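Flistamora board > Laundry and linen > Equipment and automation

Topic: Sorting line at Fedesdale, what happened to the jobs

lgumede
Posted 13 Sep 2022

We supply linen to guest houses. Clultbridge went over to automatic sorting in January and our site at Fedesdale is next. The feeder handles flat sheets well. It does not handle garments, cushion covers or anything that arrives in a ball. Throughput on the old bench was 175 pieces an hour per person. The supplier quotes 600 for the line, flat goods only.

My question is about the people. Two of our sorters have been moved to handling work with gripper tools, picking up cloth by hand so that the motions can be used to set up the picking stage. Has anyone else had staff regraded for this, and on what terms?

– Lizelle Gumede

pressman_k
Reply 1

Same at ours. Sorting was grade 2 and stayed grade 2 after the change. I would argue the new work is harder. On the bench you use all your fingers and shake the piece out. With the tool you have two fingers and no feel for how many layers you have hold of.

calender_dave
Reply 2

Disagree with Reply 1. It is slower, so it looks harder. Nobody on it at our place lifts a full bag any more, and sickness for backs has gone down. Wrist complaints have gone up, I grant that.

lgumede
Reply 3

Wrists are my concern too. For those who have not used one, the cloth goes between the two yellow fingers and the whole body of the tool moves with the hand. This is done in an ordinary bedroom as well as on the bench, with the bed and bedding left as they are.
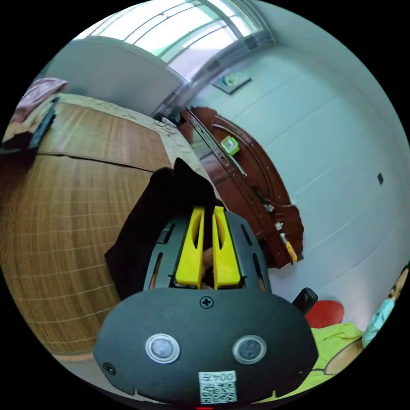 Reply 4
pressman_k

Thanks. Black cloth against a black tool is the one our people dislike, as the edge is hard to pick out. We asked for dark items to be spread through the shift and got it. Worth putting in writing before you start.

Reply 5
flatwork_ann

What is the target? Du Plessis set 100 pieces a shift at our place and then wanted it raised once people were used to it. We refused. A dropped piece has to be done again and does not count, so the figure on paper is lower than the work done.

Reply 6
calender_dave

Then count attempts. We do, and the argument stopped.

Reply 7
lgumede

No target yet. I will ask for attempts – and for a change of hands or a change of task every hour. Regrading is still open. Management's position is that it is the same linen, so the same grade. If anyone has the wording of a revised job description, please send it to me by private message.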